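Plastic play fruit: worth keeping in a basket on the table, or is it all rubbish?

Posted in Home & Family > Toys and Play

Sanaa Naciri
Joined in March, 2 posts

My mother-in-law has given us a big bag of plastic fruit for our youngest and I'm trying to work out what to do with it. I've read the blog posts about how a "fruit market" corner teaches sorting and sharing and I don't know what else, and I'm not buying it. In my house it means a banana under the couch. But it was a gift and she'll ask about it, so it has to live somewhere.

The store in the Grestholm centre wants $40 for the Omier play produce crate. It's a crate. It's also painted MDF as far as I can tell, and I've seen what a wet cloth does to that. My neighbour reckons one of those square plastic colander baskets with the little holes would do the same job for a fraction of the price. Has anybody used one for toys for longer than a week? Do the holes catch fingers? Will it sit properly on a shelf, or does it slide about? And does the fruit need washing before they get at it? It smells like a tire shop.

We have a white table against the wall in the spare room and I could put a shelf on it, if that makes any difference.

Doaa Erraji
3429 posts

Don't pay for the crate. I had one and the bottom let go at the corner within a few months. The company sent me a coupon for another crate, and I leave you to guess what I did with that.

The colander idea is fine with some reservations. Buy the stiffer kind. Pick it up in the store by opposite sides of the rim and squeeze. If it bows in the middle with nothing in it, put it back, and ignore whatever the sticker says about heavy duty. They all say that. Pasaribu makes a passable one, although I had two and the second was noticeably thinner than the first, same label, same price, so check the one in your hand and not the display.

Holes: small square ones are better than long slots. Slots are where fingers go, and crayons, and in our case a fork. Small holes do collect grey fluff over the winter, and the only thing that shifts it is an old toothbrush. Anyone who claims theirs rinses clean under the tap hasn't looked closely.

Wash the fruit, yes. Warm water, dish soap, then shake each piece beside your ear. Some of the hollow ones have a pinhole at the seam and they take on water and hold it. Squeeze out what you can and leave them seam down on a towel overnight. Any piece that still sloshes goes in the garbage. I don't care how cute the strawberry is. As for the smell, people will tell you baking soda. I tried it and had smelly fruit with powder on it. A week on the balcony did more.

For the shelf, wire mesh ones are all right provided there's a solid board on top. Bare mesh lets a light basket creep and it tips when a kid drags it by one side. A plain wood board fixes that. Put the basket on the table during the day and on the board at night, and don't fill it past the rim, or the apples are on the floor before they've gone two steps.

cesesmont_dad
7 posts

we just use a bucket

Sanaa Naciri

Thanks both. I squeezed every basket in the store and got some looks, and she's right, most of them fold like a lunch bag. Ended up with a yellow one that held its shape. The fruit is washed. The pears failed the shake test, so that's them gone, and I'll have to think of something to say to my mother-in-law.

I still don't believe a four-year-old is learning commerce from this. Mine tips the lot out, sits in front of it and eats a cracker. He does put the apple back on his own though, only the apple, so maybe that's the sorting they're on about.

Doaa, did your thinner one crack eventually, or only bend? I'm wondering whether to get a spare while they still have the same batch.

Doaa Erraji

Bent first, then split at a corner, where the rim turns. I wouldn't get a spare. If yours passed the squeeze it will outlast his interest in the fruit, and you'll have a colander. Do run a thumb along the rim for any sharp bit left over from the mould. Mine had one, and a nail file took it off.
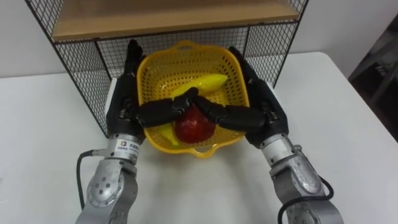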